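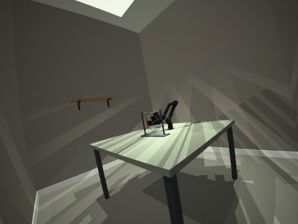

Week 7: How do we know a car ad worked?

Welcome back, everybody, and thank you for sending in your Zonico write-ups, which I very much enjoyed (even the grumpy ones!). On Thursday we'll stay with car advertising and look at recall, meaning what a viewer still remembers a day later.

Suppose 400 people watch the Plonmont wagon spot and 11 percent can name the car the next day. That makes 44 people. Is that good? Well, it depends on what the ad was for, and we'll have a nice long talk over that.

Please read Dahlgren, chapter 3, and bring one car ad you remember from childhood.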